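Logging the electricity use of a home server for a month

2023-06-23

Filed under: house, power, backups

The smart meter in the hallway reports consumption for the whole house in half-hour blocks. It is adequate for billing and poor for anything else. A kettle swamps an hour of everything with a small steady load, and the small steady loads were the ones I wanted to know about. Our overnight baseline had crept up over the winter and I could not account for it from the labels on the appliances.

In April I bought a Bindach plug-in meter with a serial output and put it between the wall and the extension lead in the cupboard under the stairs. That lead feeds the router, a network switch, the file server and the charger for the cordless vacuum cleaner. I moved the charger elsewhere before I began, as it has its own cycle and would only have confused things.

The logging ran for the whole of May, giving 744 hours of readings with one gap, which I will come to.

What the meter measures

The meter reports real power in watts, apparent power in volt-amperes, and a running total in kilowatt-hours. The first two differ a good deal at low loads. A computer power supply running at a small fraction of its rating tends to have a worse power factor than the same supply working hard, and the apparent figure can look alarming. Domestic customers here are billed on real energy, so I recorded both and have ignored the second in what follows.

The resolution is a tenth of a watt. The accuracy is another matter. The leaflet gives a tolerance as a percentage of reading plus a fixed error, and at the bottom of the range the fixed error dominates. I checked the meter against an old filament lamp of known rating and it read slightly low, by an amount that could equally be the lamp. I would trust it to show a change. I would be more careful about quoting an absolute value for something like a phone charger.

The logging script is short. It reads a line from the serial port, adds a timestamp in UTC and appends the result to a text file, starting a new file at midnight. I did consider a proper time series database, but a month of lines in this format is a small file and every tool I own can read it.

The first run of readings

I had assumed the server would idle at a constant figure and rise when it was doing something. The trace was nothing like so clean. There was a baseline, a sawtooth on top of it with a period of a few minutes, and a set of wider humps at irregular times during the day.
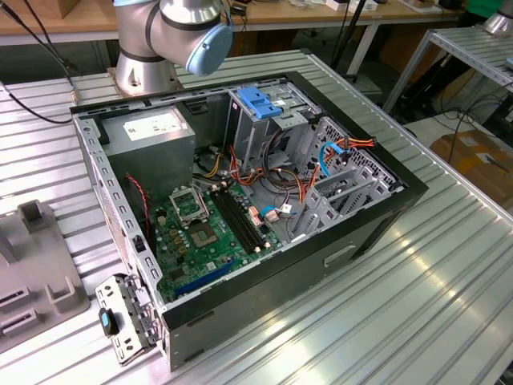
The sawtooth was the monitoring agent. I had installed it two houses ago, set it to poll every sensor and every disk, and never looked at the graphs it made. Each poll woke the disks, or stopped them from settling, and the disks are the largest single consumer in the box when nothing else is happening. Lengthening the interval flattened the trace straight away. I later removed the agent altogether.

The humps took longer to explain. They did not line up with anything in the system timer list. I compared timestamps with the router log and found that each began when a laptop joined the wireless network. The laptop's file indexer was walking the shared folders from the top every time it reconnected. There is a setting for this on the laptop, and it had been reset to its default by an operating system upgrade. I turned it off again and made a note of it, as I expect it to be reset by the next one.

Services nobody was using

With the two obvious causes gone I went through the list of enabled services on the server. There were 11 that I could not justify. Among them were a print server for a printer we gave away, two separate media indexers, a Bluetooth daemon on a machine with no Bluetooth adapter, and a mail transfer agent whose queue held several years of undelivered messages from cron addressed to root.

I disabled them one at a time with a day between each. A day is longer than strictly needed, but it meant that every change had at least one full night of readings behind it, and the nights are the quiet part of the trace. Most of the changes made no difference that I could separate from noise. The two media indexers made a clear one. The Bluetooth daemon made none, as expected, and the log is shorter without it.

The mail queue I read before deleting. It contained a weekly warning, repeated for a long time, that one of the backup targets was not reachable. I had not known this.

The backup problem

This was the useful result of the whole exercise and it had nothing to do with electricity. I have two backup jobs. One copies the documents and photographs to a second disk in the same machine. The other is meant to send an encrypted copy to storage rented from Grendelix. The second job had been failing since I changed the account password, and the failure was reported only by mail to root.

I rewrote both jobs using Ayele, which does deduplication on the client side and keeps its index locally. The first upload took several evenings on our connection. The incremental run now takes 12 minutes on a typical night, nearly all of it spent reading the index. I did a test restore of one folder of scanned letters to a different machine and compared checksums. They matched. I intend to repeat this with a different folder every few months and have put it in the calendar with the boiler service and the smoke alarm test. 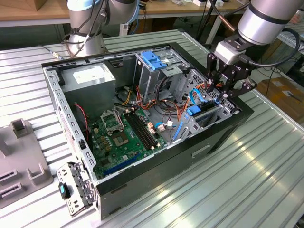
Failures now produce a message on my phone. Successes produce nothing, with one exception: if there has been no successful run for three days, a separate check on the router sends a message of its own. A job that reports its own failures cannot report that it has stopped being run, so the second check needs to live on a different machine.

The gap in the log

There is a hole of a few hours in the middle of the month. The cause was a power cut affecting our side of Dommont, during which the meter and the machine recording it were both off. The meter kept its running total, so the energy figure for the month is sound even though the trace is not. When the power returned, the server did not. Its firmware was set to remain off after a loss of supply, and I found this out by noticing the absence of a humming noise while looking for a dustpan.

The setting is now changed to restore the last state. I tested it by shutting down the services, unmounting the disks and switching off at the wall. It came back as intended. Do unmount first if you try this.

Disk spin-down

Spin-down is an old argument and I do not expect to settle it. Stopping the disks saves power and adds start cycles, and drives are rated for a finite number of those. With the agent and the indexers gone, our two data disks are idle from late evening until the backup runs, and again until somebody wants a file after breakfast. That comes to a few starts a day, well inside the rating over any period in which I would keep the drives.

I set the timeout to an hour. A shorter value gave repeated stops and starts during the evening, when people open a file, read it for a while and then open another. The delay on first access is several seconds, and there has been one complaint about it so far.
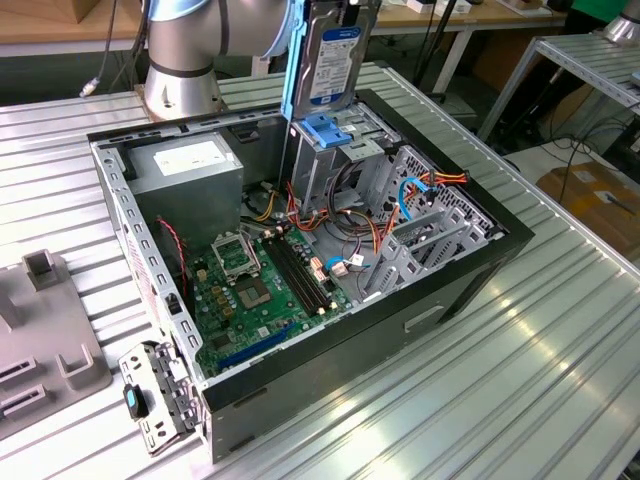

Result

Taken over the quiet hours, the reading at the wall is 20 watts lower than it was at the start of May. Most of that is the disks. The processor now reaches its deeper idle states and stays in them, and the remainder is probably that.

I have not worked out a payback period for the meter. The tariff changes every quarter and any figure would be out of date by the time I had typed it. The overnight baseline for the house has come down by slightly more than the cupboard alone explains, and I put the difference down to the charger, which I had plugged in behind the sofa and then forgotten to use.

Still to do

The switch is next. It draws the same whether or not anything is connected, and half of its ports are empty. A smaller one would do, if I can find one without a fan.

The meter has gone to the freezer in the garage for June. Its compressor seems to run more often than it should and I suspect the door seal. The script is unchanged apart from the name of the output file, and the laptop doing the recording is on a shelf above the paint tins.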